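Search this site Go

Montoya extends tenant deposit scheme to 54 further lettings offices

Montoya, the deposit administration company, will open its scheme to 54 further lettings offices from September. The change brings 3198 tenancies under a single set of rules for holding, deducting and returning deposits.
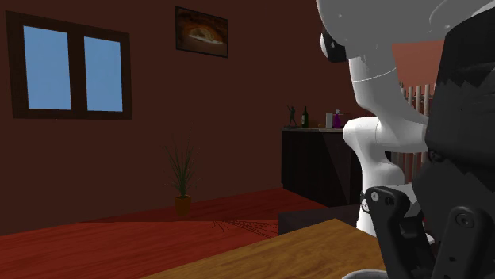

When will a tenant get the deposit back?
Within 12 working days of both parties agreeing the final sum in writing.

Where the parties do not agree, the disputed part stays in a separate account held by Ulteck until a decision is made. The undisputed part is paid out at once.

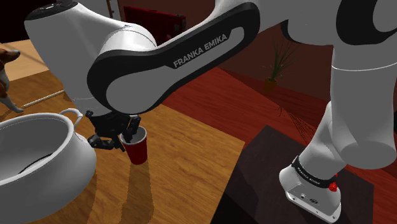 Offices joining the scheme must issue a check-in report at the start of each tenancy and keep it until the deposit is closed. Deductions for cleaning must be backed by a dated invoice. The joining fee is £69 per office, payable once. Existing members, including Skinier and Grunosar, do not need to apply again.

Application forms are available from the Montoya members' desk.

Ends

Contact: Montoya press office | © Montoya | Back to top

We use cookies to remember your settings. Accept Manage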